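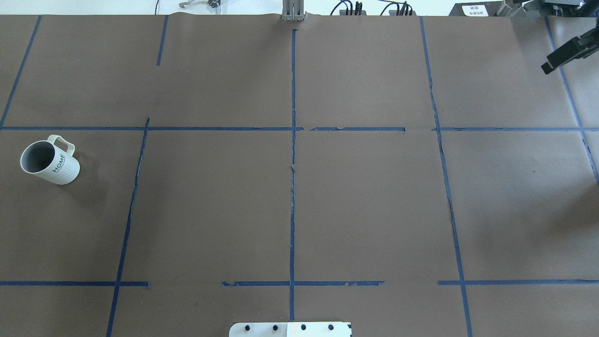

Tabletop arm cells - buying and budget FAQ

Planning a bench at Deltarville for next year? Read this before you send anything to purchasing.

What does the base package cover?
Arm, parallel gripper, controller, cables. Table is seperate. So are mounting plates - order them with the arm, lead time from Flukix is 11 weeks right now.

Do we need a printed grid mat?
No. Kraft paper and blue masking tape are fine for pick and place with mugs and such. Lines dont have to be dead straight. Budget 22 dollars a month per table for paper and tape.

What about test objects?
Buy ordinary stuff. Ribbed mug, handle, some lettering on the side - good enough. Get 5 of each, same model, they chip.

One arm or two?
One to start. The Monau bench went straight to two and the second sat in its crate till December.

How much to hold back for spares?
Roughly 65 dollars per table per month. Mostly finger pads and cables.

Can we lease?
Yes, through Najafi. Service is included, gripper fingers are not. Ask for the quote in writing.

Who signs off?
Your lab lead, then purchasing. Forms in by 11 am go out same day.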